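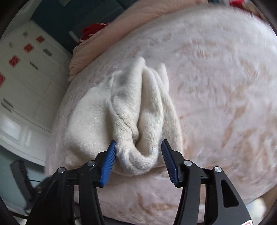 Bedroom Session Checklist: Hand-Held Grippers, Soft Goods

Search this site Search Go

March, by Armelle Perrin
Comments (16) Shares (2)

Use this before, during and after any session where you are folding cloth on a bed with the grippers. Renato Yap wrote the first version. I added the comments after running it in other people's bedrooms, a sentence I have learned to say slowly at parties.

BEFORE YOU START

1. Finger pads seated on both grippers. [ ] OK [ ] Fix
Run a thumb along the ridges. A pad that has slid up even slightly will catch knitted and brushed fabric, and you'll teach the robot that towels come with a built-in struggle.

2. Pivot pins checked on both linkages. [ ] OK [ ] Fix
Open and close each gripper ten times by hand. If you hear a click, tighten it. If you hear a click and then something small landing on the floor, stop and find it. The Dultby kit has one spare pin and the spare is usually in somebody's coat.

3. Jewelry and sleeves. [ ] OK [ ] Fix
A thin bracelet is fine if it sits clear of the handle and the cable. Anything that dangles goes in a pocket. Long cuffs get rolled. Renato wanted a full ban and was outvoted by everyone who owns a bracelet.

4. Cable path. [ ] OK [ ] Fix
Walk through the whole fold with both arms before recording. Cables should trail off the near side of the bed with enough slack to reach the far corner of the cloth. If a cable crosses the piece you're folding, start over. The policy we trained at Mkhize last year moved its left arm in a wide, elegant loop on every fold, and it took us two weeks to work out that it was dodging a cable it didn't have.

5. Bed cover pulled reasonably flat. [ ] OK [ ] Note
Reasonably. We want homes as people live in them, so don't iron the place. A busy pattern stays. A soft, fuzzy cover stays too, but write "high pile" on the sheet so that the people labeling know why the near layer and the cover keep wanting to travel together.

6. Free disk space above 600 GB. [ ] OK [ ] Fix
Yes, even for a short session. Ask me how I know -- or don't.

DURING THE SESSION

7. Start from a heap. [ ] OK [ ] Redo
Drop the piece in the middle of the bed and leave it however it lands. Do not help. Everyone helps. You'll see a fold sitting up like a little mountain and your hand will go out to flatten it, and there goes your start state.

8. Approach the lowest fold with the jaws open. [ ] OK [ ] Redo
Come in low, one jaw on each side of the fold, and close slowly. On cream cloth over a pale blanket the edges are hard to pick out, so take an extra beat before closing. Pinch the cloth only. If the blanket comes up too, open, back off and try again in the same take. Recoveries are worth keeping and we never have enough of them.

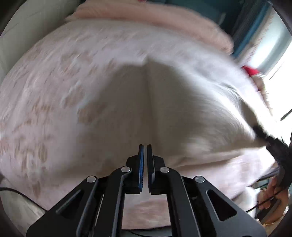 9. One hand holds, one hand works. [ ] OK [ ] Redo
When one gripper has a corner, the other should be doing something or holding still. It shouldn't be wandering about near the bed looking for purpose. Brandar's reviewers mark idle drift as a fault, and they are right, and I wish they'd be less cheerful about it.

10. Speed. [ ] OK [ ] Redo
Slower than you fold at home. If the cloth is a streak in the playback, you were too fast. If you had time to think about lunch, you were too slow.

11. Bare hands stay off the cloth. [ ] OK [ ] Redo
Stop the recording before you touch anything. This includes "just picking off a bit of fluff."

12. Towels: lift by the corner, then lay down. [ ] OK [ ] Redo
Get the corner well clear of the layer underneath before moving sideways. With white on white, dragging looks a lot like folding until you try to train on it. 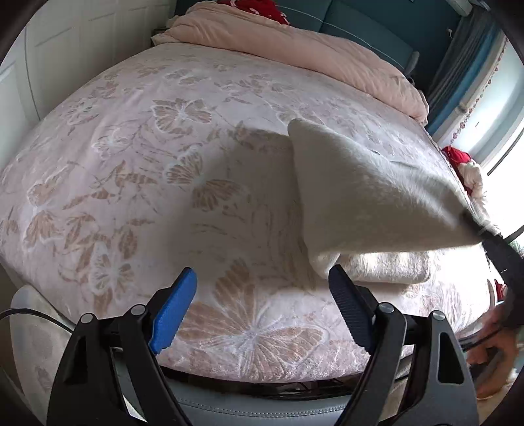 Reading time: 4 min

13. Window light. [ ] OK [ ] Note
Check the side of the bed nearest the window every few takes. White fleece in strong light loses its edges. Draw the curtain partway if the owner agrees, and write down that you did. Don't close it fully and then describe the lighting as "natural."

AFTER

14. Mark every take: keep, recovery or bin. [ ] Done
We pass a session at 95 percent marked. The rest are takes in which you apparently fell asleep.

15. Wipe the pads and pick the lint out of the ridges. [ ] Done
Fleece sheds. Use the soft brush from the Faseo pouch. The screwdriver is a screwdriver.

16. Put the bed back. [ ] Done
Pillows where they were, duvet where it was, towels folded. By hand is allowed at this point, and you'll be amazed how good you are at it.

Comments from the last round: item 4 failed twice, both mine. Item 7 failed for Renato, who says the heap "looked sad." New sheets are in the blue folder, and please stop writing "fine" across all the boxes in one long stroke.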